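So the Batska Courier has done it again. Yesterday's front page said the new parcel rules at the Sido crossing will "strangle" every small business in the county, and my mother-in-law called me before breakfast to ask if I was being strangled. (I sell yarn. I'm fine, thanks!)

I went and read the rules, all 87 pages, with a pot of coffee and a bad attitude. Most of it is the same customs form we've been filling out for years, with one new box for where the goods were made. One box! The paper somehow got four columns and an angry editorial out of it.

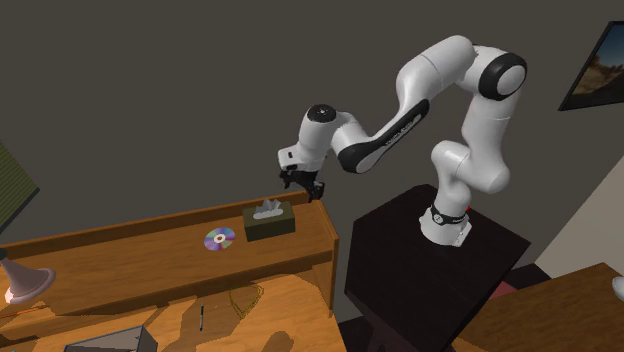
The number they keep waving around is 1,847, as in 1,847 shipments "blocked" last December. Go to the border office's own table and that's the count of parcels held for a second look, and all but 2 were let through. I wrote to the paper about it and got an automatic reply thanking me for subscribing, which I haven't done since they endorsed the Paiva bypass.

What bugs me is that there's a real story sitting right there. The fee for small shippers went up to 800 a year, and the big freight outfits like Gusemon pay exactly the same. Same 800! That's lunch money for them and a month of mailing costs for me. 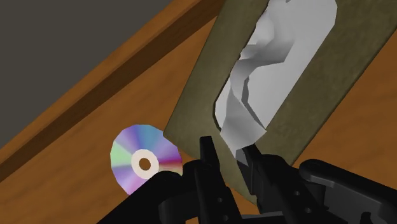
I asked our county rep about the fee back in the spring and was told it's "under review." Still waiting. I'm going to the open session at the Sido town hall next month, and if you ship anything across that line, come sit with me. Bring your receipts.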